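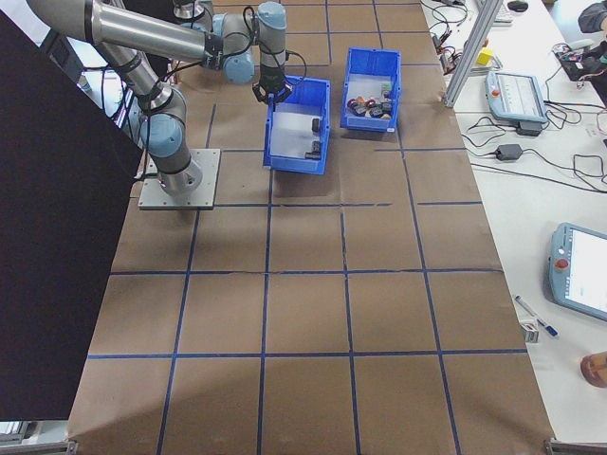 4 min read

Rental Kitchen Walk-Through, Sheehan Street Flat
Checked by Jean Cairns, September 12, 2026

1. Smoke alarm, hallway. OK. Pressed and held for 5 seconds, and it was loud enough to bring the neighbor out (sorry again, and thank you for the plums!).

2. Extinguisher. OK. Needle in the green, pin in place. Flynn Costigan hung it by the door in June, and I do like it so much better there than behind the flour bin where it used to live.

3. Stove and hood. NEEDS WORK. Burners light well, but the hood filter is heavy with grease. Soak it overnight in hot water and dish soap, and please let it dry all the way before it goes back in.

4. Outlets near the sink. OK. Both tripped and reset on the test button.

5. Under the sink. NEEDS WORK. A slow drip at the trap, just enough to dampen a paper towel. I snugged the nut by hand and left a bowl under it. Flynn, would you look when you're back from Geltville?

6. Hot water. Too hot for my liking, so I turned the dial down a notch. Check again after a day.

7. Window latch. OK, though it sticks, and you have to lift a little as you turn.

8. Step stool. Replace. One rubber foot is gone, and I've put it out in the shed so the new tenants won't be tempted.

Items 3 and 5 before the keys go over, please.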